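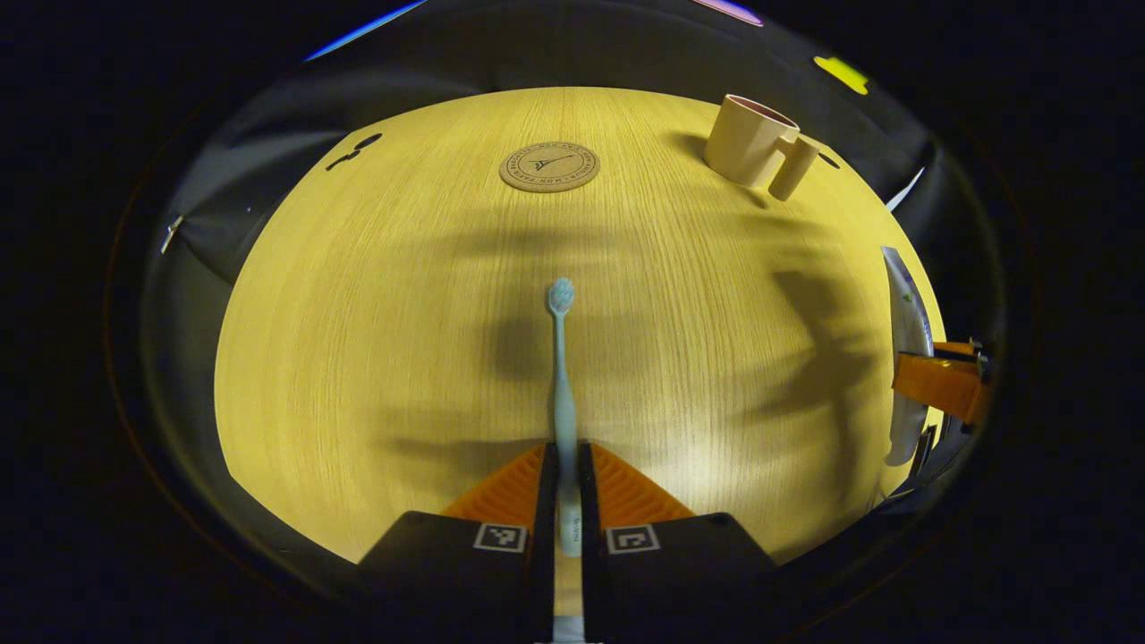

The carburettors on the Halvorsen came off again on Saturday, which makes three times since I bought the car. It is the 1.7 litre saloon with the twin side-draught set-up, and the symptom was the same as before: a flat spot between 2,200 and 2,800 rpm, clean above that, and an idle that hunted once the engine was up to temperature. I had already replaced the base gaskets and the throttle spindle seals, so air leaks were low on the list. That left deposits in the progression drillings, which are very small and easily missed. For the outside of the bodies I use an ordinary toothbrush, like the light blue one on the round table, with paraffin. The bristles get into the corners around the float chamber lugs and are too soft to mark the alloy. They do nothing for the drillings, which need carb cleaner and then compressed air from the throat side.

The rear body was the worse of the two. One of its three progression holes was fully blocked with a brown varnish that took two soakings to shift. The front body was dirty but open. I checked both float heights while the lids were off and found the rear one 2 mm too high, so that was set back by bending the tab. Needle valves were fine. I fitted new ones anyway, from a Kundis kit I had on the shelf, and kept the old pair.

There is some disagreement about the correct idle jet for this engine. The factory book gives one size up to the December face-lift and a smaller one after it, without saying why. Njål Engebretsen, who has owned four of these, runs the larger size in all of his and accepts the fuel consumption. Randi Moen uses the smaller jet with the mixture screws another half turn out. Mine is an early car and has the larger jets, so I left it alone.

Refitting took most of the afternoon. The lower nuts on the rear flange can only be reached with a cranked spanner, and then by one flat at a time. I balanced the pair with an airflow meter at 900 rpm, set the link rod with no preload, and checked again at 1,500. The difference between the two was too small to read.

Sunday's drive was out to Braltau and back, 78 miles. The flat spot has gone. The idle is steady hot, though it now sits slightly low from cold, and I may open the stop screw a touch. Plugs were an even light brown on all four.

Still to do: the Ulon fuel filter is due, and the offside front damper is weeping at the top seal.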